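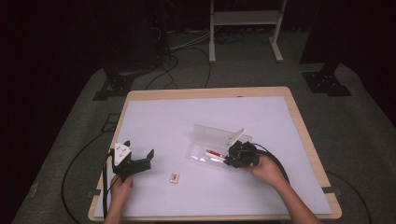 Ticket 358 – Pencil case lid won't stay shut
Product: Purketti clear pencil case, hinged lid
Status: Waiting on customer
Print this ticket | E-mail this ticket

Opened 2 June 2023 by Marisol Rengifo

Hello, and thank you in advance for reading all of this! I bought 10 of your clear cases for our drawing table at Pickering, and I do love them – you can see at a glance which pens are inside, and the children put things back without being asked (mostly). One of them has started popping open, though. I press the lid down, the latch clicks, and a minute later it has lifted again. It holds a red marker, a white pen and usually a small eraser. I have wiped the rim and tried it with the eraser left out, and the lid still comes up. Is there a knack to it, or is it simply worn out? 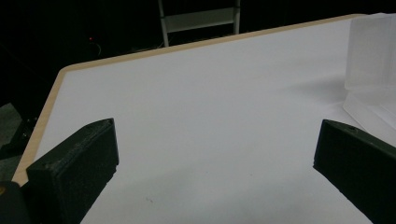
Kirsty Hollis

Hello Marisol, and what a nice note to find in the queue. Let's try a few things before we give up on it. Take everything out and close the lid empty. If it stays down, lay the pens flat and side by side, with the caps all pointing the same way, and put the eraser in last. If it still springs up, open the latch fully and look along the little lip it catches on – a whitish line in the plastic usually means a crack. Please don't warm it or bend it back, tempting as that is.

Marisol Rengifo

Closed it empty and it popped up again, so I don't think it's the pens. There is a faint line near the latch, now that I look properly with my glasses on.

Kirsty Hollis

Then I'd call it the latch, and I'm happy to send you a new case. Could you reply with your order number and the best address for a small parcel?

2 comments | 0 shares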